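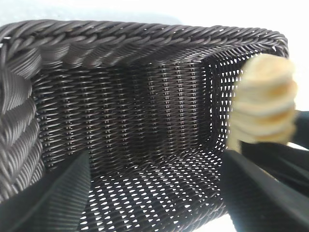 Woven basket with a braided rim

Plurix Owners' Forum
Board: Starting Up and Early Trading
Topic: Accepting a first wholesale account on 30-day terms

Nenavum_Office
Original post

Good morning. Our firm has sold directly to households since it opened and has been asked to supply its first wholesale customer, a regional chain. The opening order would be for 300 units. Payment would fall due 30 days after delivery, and the buyer has asked that we absorb the freight.

Our cash reserve at present is $2,537. Materials for the order would use nearly all of it. We would welcome the views of members who have accepted similar terms, in particular on whether a deposit may reasonably be requested from a buyer of this size.

Ploltine_Accounts
Reply 1

A deposit may always be requested. In our first year of trading we asked for half on confirmation and the balance on delivery, and two of the three buyers approached agreed without discussion. The third declined and we did not supply them.

I would advise against proceeding on the terms as stated. The 30 days run from delivery, so the period during which your money is committed also includes production and transit. Please set those dates out on paper before you reply to the buyer.

Yurchenko_Trading
Reply 2

I must respectfully disagree with the previous reply. A chain of this kind will have a standard supplier agreement, and the person placing the order often has no authority to change it. A request for half in advance may simply end the conversation.

Our own practice was to reduce the quantity. We offered 100 units as an opening delivery, with the remainder to follow on receipt of the first payment. The buyer's terms were left as they stood and our exposure was much smaller. That account is still with us.

Ploltine_Accounts
Reply 3

The split delivery is a fair suggestion and I withdraw "always" in respect of large chains. I maintain my objection on freight. Two shipments will cost more than one, and under the proposal the supplier pays for both. The unit price should be revised before anything is signed.

Nenavum_Office
Reply 4

Thank you both. We had not considered dividing the order. The buyer's agreement arrived on Saturday and contains a clause permitting the return of unsold goods at our expense. Is this usual?

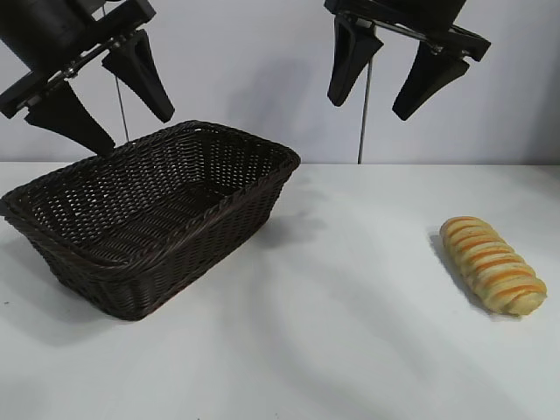 Yurchenko_Trading
Reply 5

It is common, though it should not be accepted without a limit. Ask for a fixed period for returns and a requirement that goods come back in saleable condition. We also had the clause removed for the opening delivery – the buyer agreed on the second request.

Board_Moderator
Reply 6

Members are reminded that replies on this board reflect individual experience and do not replace legal advice. The original poster may wish to have the agreement reviewed before signing. Please do not upload the document itself, as it may be confidential.

Ploltine_Accounts
Reply 7

On returns I agree with Yurchenko_Trading. On the larger question I do not. A business with this reserve should decline any order that it cannot afford to be paid late for, whatever the quantity.

Nenavum_Office
Reply 8

We have written to the buyer proposing 100 units, freight at their cost, and no returns on the first delivery. I will post their answer in this topic when it is received.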